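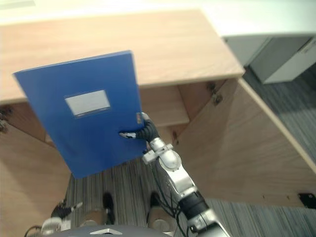 Classeur bleu à étiquette

Cabinet Salminen – Psychologie et psychothérapie
Questions fréquentes

Faut-il une ordonnance pour prendre rendez-vous ?
Non. La prise de rendez-vous est directe. Une lettre d'adressage reste utile si un suivi psychiatrique est en cours ; elle se remet lors de la première séance.

Quelle est la durée d'une séance ?
Cinquante minutes en individuel, quatre-vingts minutes pour un couple ou une famille. L'entretien initial suit le même format. Un retard du patient ne prolonge pas la séance.

Combien de séances faut-il prévoir ?
La durée dépend de la demande. Un premier bilan est fait après 4 séances. Les thérapies brèves comportent en général 12 séances, à raison d'une par semaine. Au-delà, le rythme est fixé avec le thérapeute et peut passer à une séance tous les quinze jours. 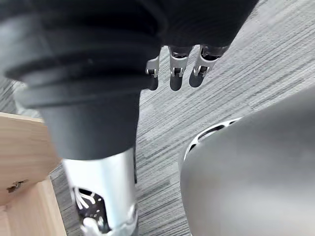 Les exercices d'ancrage sont proposés à partir de la deuxième ou de la troisième séance, principalement dans les troubles anxieux. Ils se pratiquent assis, pieds au sol, yeux ouverts. L'attention se porte sur un repère visuel simple et répétitif, par exemple les rayures d'une moquette grise, que l'on suit du regard pendant l'expiration. Durée conseillée à domicile : cinq minutes, deux fois par jour. En cas de vertige ou de malaise, interrompre l'exercice et le signaler à la séance suivante.

Les échanges sont-ils confidentiels ?
Oui. Le secret professionnel couvre le contenu des séances, les notes et le fait même de consulter. Les exceptions sont celles prévues par la loi, notamment en cas de danger grave et imminent. Aucun compte rendu n'est transmis à un tiers sans accord écrit.

Comment annuler un rendez-vous ?
Par téléphone ou depuis l'espace Fotari, au plus tard 26 heures avant l'horaire prévu. Passé ce délai, la séance est due. Les rendez-vous du lundi s'annulent aux mêmes conditions. 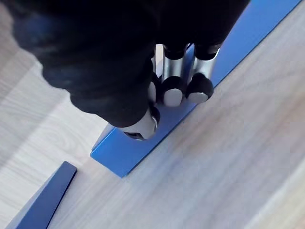 Équerre métallique bleue sur surface claire

Les séances à distance sont-elles possibles ?
Oui, en visioconférence, après au moins un entretien sur place. Le patient doit être seul dans une pièce fermée. Les thérapies de couple se déroulent uniquement au cabinet.

Où consulter ?
À Stadton pour les adultes et les couples, à Visholm pour les enfants et les adolescents. Le dossier peut être transféré d'un site à l'autre sur demande écrite.

Le cabinet prend-il en charge les urgences ?
Non. En cas d'idées suicidaires ou de crise aiguë, contacter les services d'urgence ou se rendre à l'hôpital le plus proche. Le répondeur n'est pas consulté la nuit.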